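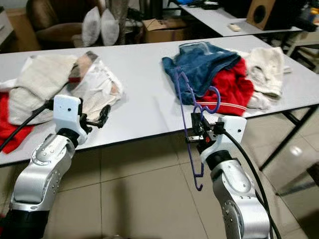
Xinyi Tian asked under our previous post whether the planner chooses the hanger first or the garment first. The hanger comes first. In the current Drukalar release the grasp on the hanger is fixed before any garment is scored, and the garment is then chosen to suit the arm that remains free.

Drukalar planning software, release notes in brief. Posted 16th March by the Bralletti software group. The items follow in the order in which the modules run.

1/ Perception. Garments in a pile are now segmented by material edge and by colour together. Colour alone had been joining separate red items into one region whenever they lay on either side of a gap.

2/ Perception, continued. The garment mask is refreshed every 100 milliseconds while an arm is moving. Masks older than that are discarded and the planner holds its last accepted target.

3/ Grasp scoring. The number of candidates per garment has been reduced from 30 to 11. Users who prefer the former value may restore it in the settings file. Planning time will rise accordingly.

4/ Two-arm planning. Each arm is given its own region of the table, with a shared strip between them. Only one arm may hold the strip at a time. Requests are queued, and a request that waits too long is returned to the planner for a new path.

5/ Contact. When a gripper meets a pile, the controller changes from position control to force control. The right arm has reached the edge of the red garment here, with the left gripper open on its own side.

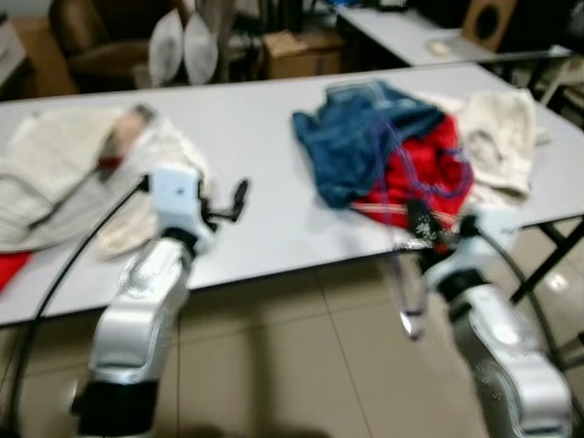 6/ Logging. Joint states and camera images now share one clock. Logs recorded under the September release can be read after conversion with the Cetico tool, which is supplied in the same package.

7/ Known fault. Cords and drawstrings lying across two garments may be assigned to the wrong one. Tadhg Breathnach is handling reports on this matter. Please attach the full log and state the release number.

8/ Speed limits. The default limit near the table has been lowered by 25 per cent. Sites using the Figueroa safety profile will see no change.

9/ Questions on items 3 and 4 may be left under this thread. Requests for access should go through the usual form.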